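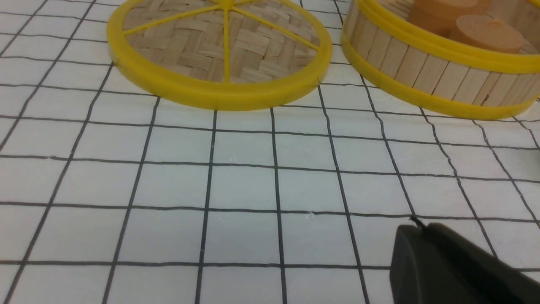 I've been running the Uvden two-finger gripper with its matching wrist camera for most of November, and I'm going to gush a little, because it has made tabletop picking fun again. I had been using the Jerar gripper on the same arm for 2 years and had gotten used to its habits. The first thing I noticed with the Uvden was how much table I could see. The camera sits so that the finger stays down in the lower right corner, and the open squares in front of the steamer lid are all there to look at while you line up. With the Jerar I was always steering around my own hardware!

Some background on how I tested. I swapped only the gripper and camera. Same arm, same controller (the Abou Jaoude box, old firmware, works fine), same table. I drove it all by hand from the leader arm, no policy running, since I wanted to know how the thing feels before I let software loose on it. I logged 152 picks with the Uvden and went back to my old notes for the Jerar.

Setup

Mounting took me one evening, mostly spent on cable routing. The screw pattern fits the Brellonside adapter plate, so if you already own one of those you can skip the spacer in the box. Calibrating the camera was quick. The software asks for a handful of poses, thinks for a while, and gives you an offset you can paste straight into the controller. Mine was good enough the second time. The first time I had left the wrist joint a little loose, my own fault.

Grip feel

This is where I got excited. The fingers close smoothly through the whole range, with no little jump at the end like the Jerar has. You can creep up on something and stop. I spent a silly amount of time just closing on a thin rim and opening again.

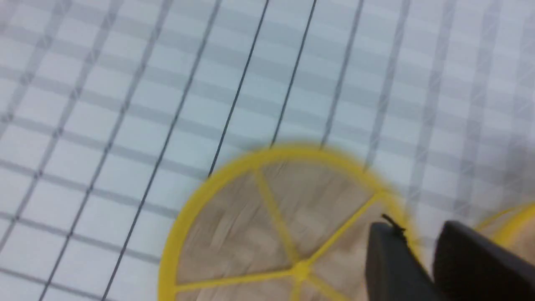
The controller lets you set a force limit, and I ended up leaving it near the low end for nearly everything. Thin edges like a slow approach and a light squeeze. If you come in fast at full force, the object scoots before the second finger gets there, and then you're chasing it across the table. Turn on the soft close option. I don't know why it ships turned off.

Camera

Color is great. Strong yellows stay yellow without bleeding into the white sheet, and at rest the image is crisp enough to follow the weave on bamboo. Motion is the weak spot. Swing the wrist at any real speed and edges smear, even with the room lights all the way up. Shortening the exposure helps, but the picture gets grainy and you lose some of that nice color. I settled on slowing the last part of each move, which I should have been doing anyway.

Test objects

I like a mix of shapes that fail in different ways: something wide and flat on top, something slick and round, something soft, and a case with a handle.
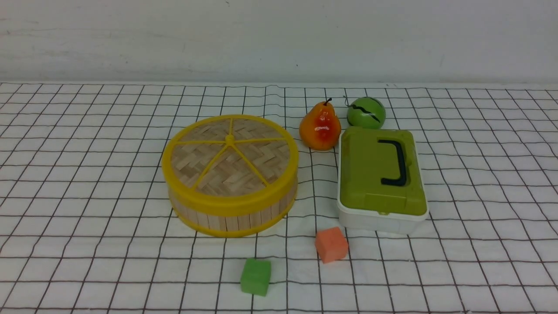
The test table from the head camera: bamboo steamer, toy pear and watermelon, green-lidded case, two foam cubes.

Foam is easy for any gripper, and both of mine handled it all day. The pear is where the Uvden pulled ahead for me. Its finger pads have a bit more give, and I could take the fruit by the fat part without it squirting out sideways. The watermelon is still a pain. You have to get the fingers right across the middle or it rolls, and I missed plenty. The case handle went well once I turned the wrist to match it.

The steamer lid was my favorite, and the hardest. It's wide, it's flat, and there isn't much to hold besides the rim and the spokes.

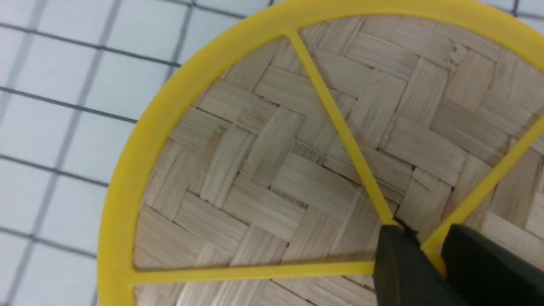 For work that close in, I'd love a camera mount with some tilt to it. When the fingers are right over the thing you want, they cover the exact spot you're aiming for, and you end up judging by whatever is sticking out on either side. The head camera helps, but switching your eyes back and forth gets tiring after an hour. A small angle adjustment would fix it, and I may print a wedge myself.

Price

I paid 700 for the gripper and camera together. The Jerar was 400 without a camera, so once you add one the gap gets pretty small. If your work is all foam blocks and boxes, keep the Jerar, it's tough and the spare pads are cheap. If you do a lot of hand-driven picking with thin or slippery stuff, get the Uvden. Mine is staying on the arm, and the Jerar has moved to the shelf over the bench with its cable still zip-tied.

Pads after a month: slight shine on the inside faces, no tears.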